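Drei Schalter für mehr Ruhe

Seit Juni wohne ich mit einer Steckdosenleiste zusammen, die mich erzieht. Klingt albern, ich weiß! Vorher hatte ich die üblichen Dinger mit einem einzigen Schalter für alles, und der lag natürlich hinter dem Regal, wo höchstens der Staub hinkommt. In der Wohnung in Gerley gibt es genau eine brauchbare Wandsteckdose am Schreibtisch, und an der hing mein halbes Leben: Lampe, Drucker, Ladegerät. Jetzt hat jeder Steckplatz seine eigene Taste, und ich drücke abends tatsächlich darauf herum.
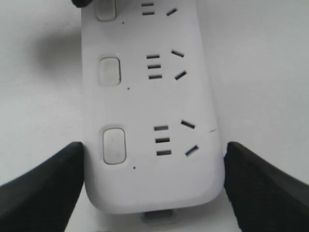
Lund schrieb mir dazu, einzelne Schalter seien reine Spielerei, man ziehe doch einfach den Stecker. Kann man machen. Ich habe es jahrelang nicht gemacht, weil ich dafür unter den Tisch kriechen musste (und mir beim Hochkommen regelmäßig den Kopf gestoßen habe).

Viel wichtiger finde ich inzwischen sowieso die Frage, wo so eine Leiste liegt. Meine lag erst auf dem Boden, dann klebte sie kurz unter der Tischplatte, bis sie mir nachts um halb drei mit Getöse entgegenkam. Seitdem darf sie oben liegen, ganz offen. Weiß auf Weiß fällt sie kaum auf, nur das graue Kabel verrät sie.

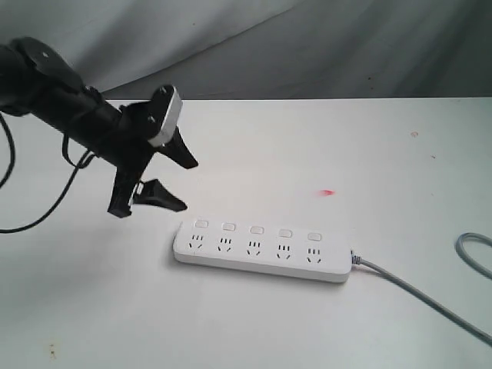
Das Kabel war dann auch mein nächstes Projekt. Bei Flideck gab es einen Kanal zum Ankleben, 51 Zentimeter lang, und mir fehlte am Ende natürlich ein Stück bis zur Wand. Also noch mal hin, noch einen gekauft, abgesägt, schief. Egal, hinter dem Papierkorb sieht man es nicht, und die Lampe geht jetzt mit einem Daumendruck aus.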